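8th March

Mentoring breakfast at Lillitz. I had signed up in a weak moment, back when March seemed like a month that would happen to other people. The invitation said pastries, and there were pastries, arranged on a table at the far end of the room so that you had to pass everyone in the program to reach them. I suspect Ulla Nieminen of planning this. She runs the whole thing and believes in what she calls collisions.

I collided with a man from Enache who wanted to know my five-year plan. I said I was working on lunch. He wrote something down.

There were 35 of us, which I know only because Ulla announced it twice, the second time with a little fist. Then we had to stand in two rows and talk to the person opposite until she rang a bell. I got Stellan Ekström first, who used to run sales at Bumana and now advises people on leaving sales. He asked what I wanted to be known for. I have worked in the same office for nine years and am known for the stapler, but I could see that he wanted a verb, so I said "connecting," and he closed his eyes as if I'd played him a nice chord.

Second bell, and it was Ha-neul Yeom, who is twenty-four and has already started and shut down a company. She talks about it the way my aunt talks about her knee. She told me she writes to one person a week whom she has no reason to write to, and that most of them answer. I asked what she says. "I tell them what I liked and then I ask one thing." I have been turning this over all day. My own emails to strangers run to four paragraphs, three of them apology.

After that came the talk. Linnea Vik on "The First 700 Conversations," a title that made me want to lie down. She was good, though, annoyingly. She said most of us treat a contact like a fire extinguisher, nice to have on the wall and a bit embarrassing to touch when there's no fire. Then she made us get out our phones and count the names we hadn't spoken to in a year. Mine came to 166. One of them is just "Boiler Dave 2." I don't remember a first Boiler Dave and I'm a little worried about him.

The exercise was to pick one and send a message before the coffee ran out. I picked Győző Bodnár, my first boss, who taught me how to read a contract and how to leave a meeting (stand up while agreeing). I hadn't written to him since he moved out to Miladby. I followed the Yeom method. I told him I still use the standing-up trick, and I asked whether he was still teaching the evening class. It took me eleven minutes to write two lines. The woman next to me had sent six by then and was on the phone with somebody called Pookie.
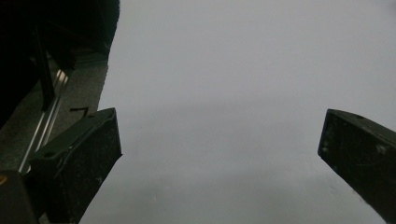

Gray, with grips.

Got back to the office at noon and found that nothing had burned down, a small blow to the ego. Spent the afternoon on the quarterly figures, or near them. Every so often I checked the phone in a casual way, in case anyone was watching.

Győző answered at four. He is still teaching, though the class has shrunk to people who want to argue with him, and he says he likes it better now. He also said he'd wondered whether I'd stayed on, and that he had always thought I'd be good at training new people if somebody made me. Then he asked if I'd come out and talk to his class in a couple of weeks. No fee, but his wife does a soup.

I said yes before I could write the four paragraphs. Now I have to think of something to say to a roomful of adults about working life, and so far my notes read "stapler?" and then, underlined, "ask Ha-neul."

Must also find out what became of my mentor form. Ulla wants it back by the end of the week and there's a box on it for my strengths, with three lines. I've put my name in very large letters and will see how much room that leaves.

Ate the last pastry over the sink. It had been in my coat pocket since nine.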